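Okay, can everybody hear me in the back? Great. So this is the medicine box talk, and if you came for the one on garage shelving, that's next door with the Kundden folks (go, they're fun!).

My start in all this was a kitchen drawer. Fourteen years of cough drops, two thermometers, one of them dead, and about a mile of gauze. I dumped it all on the bed one afternoon in July and found 129 separate items in there. [wait for the groan]

So the first thing I did was quit trusting myself to read tiny print at 2 in the morning. I go by color and by whatever is biggest on the front of the package. Green box, big number, done.

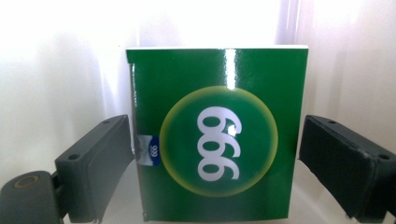 Which brings me to my one real rule, and I'll say it twice because people write it down wrong. Keep things in the carton they came in. I used to pop everything out and toss the cartons to save room, and then I'd be standing there with a mystery packet and no leaflet. Cartons stand up, too! You can line them up against the side of a tub like books.

[ask: who has a shoebox at home? hands up]

Okay, shoeboxes. I love a shoebox, I had one for years, but the corners go soft and the lid wanders off. What I like now is a plain white plastic tub with rounded corners, a lid with a handle across the top and a clip at each end. When you're filling it, lay the lid down flat beside the tub and start at one end. Tall stuff against the wall, floppy stuff in the middle later on. 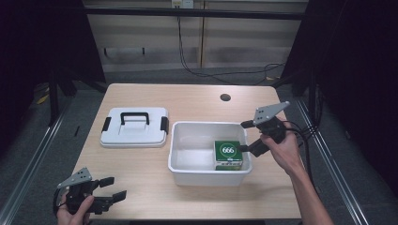 Grelleck Household Talks, Vol. 2, p. 14

Don't fill it all in one go, by the way. I put in one thing, then I go look for its friends, and half the time the friends turn out to be expired. Leave some air in there. You will buy more bandages, I promise you.

[hold up the handout]

The checklist is on the back table, I printed around 200 so please take a spare for your sister. Where the tub lives is up to you, but mine sits on a high closet shelf, away from the shower steam and away from small hands. Questions? Yes, you in the stripes, go ahead.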